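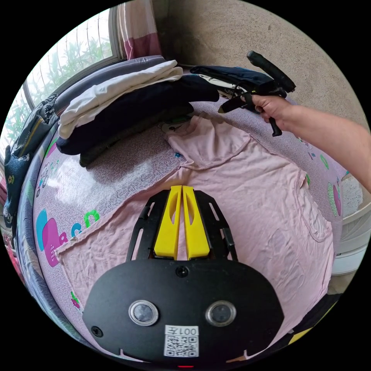
An Afternoon at the Humphreys Open House in Rirmont

I had been meaning to go to the Humphreys open house for years, and every July something got in the way, usually my own garden. This time I put it on the calendar in pen, packed a sandwich, and took the early bus over from Rurton. It drops you at the bottom of the hill, and the hill is longer than it looks on the map, so wear decent shoes if you go!

For anyone who hasn't heard of it, Humphreys teaches housekeeping. People come to learn how to run a home or look after guest rooms, and once a year they open the doors and let the rest of us wander through. There's a kitchen, a pantry, a sewing corner with a very comfortable chair (I sat in it for longer than I should have), and then the bedrooms along the back, where they work on laundry and beds. Admission was $2, which got me a cup of tea as well.

I liked the bedrooms best. I suppose I'd expected something like a hotel, everything white and tucked in so tight you could bounce a coin off it, and what I found was much more like the room my kids grew up in. There was a lavender sheet with cartoon prints all over it and a pink and white curtain at the window, with green leaves just on the other side of the bars. The wall was plain beige, and that made the bed look all the brighter. I would have loved that sheet when I was six. I rather love it now.

The subject in that room was folding, and shirts in particular. I have folded shirts all my life and never given it a thought, but they take it slowly and start with the shirt lying flat on the bed, smoothed out as far as it will go, before a single fold is made. Sleeves come next, in across the body, and after that the sides and the hem. I have always skipped the smoothing and gone straight for the sleeves, and I have a drawer at home that shows it.

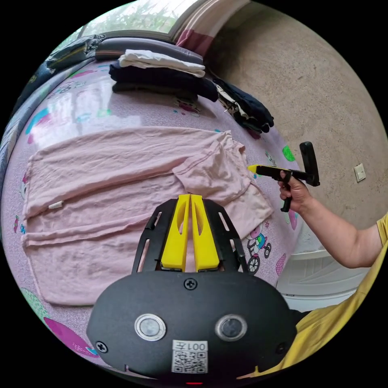
I asked whether a bed was really the right place to do all this, having been told by my mother that a table was the only way, and the answer was that most people have a bed and plenty of people don't have a big enough table. Fair enough! A bed does give you room to build your stacks at the far end while you work in the middle. The one I kept looking at had a white piece sitting on top of a dark navy one, and it looked so tidy up there that I went home wanting to redo my whole closet.

Dark clothes got a little talk of their own. They show every bit of lint, so the advice was to check the mattress and the sheet before laying anything navy or black on it. I can vouch for this, as the owner of a white cat. 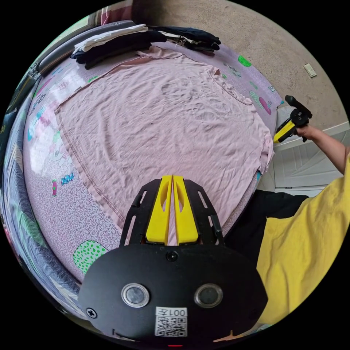

Pink T-shirt spread out on the candy-print sheet, with the folded piles along the far edge of the bed.

By 4 the tea had run out and I made my way to the little shop by the front hall, where I bought a bar of Luvomik laundry soap and a booklet on stains. The booklet has a whole page on beet juice, and I have already needed it. There were cotton pillowcases too, very nice ones, but I had the bus to think about and my bag was full.

A few practical notes if you're thinking of going next summer. The bedrooms get busy after lunch, so see them first and save the kitchen for later. The path from the gate is gravel. The bus back to Rurton stops across the road from where it lets you off, and there's a bench, though it's in full sun until evening, so bring a hat.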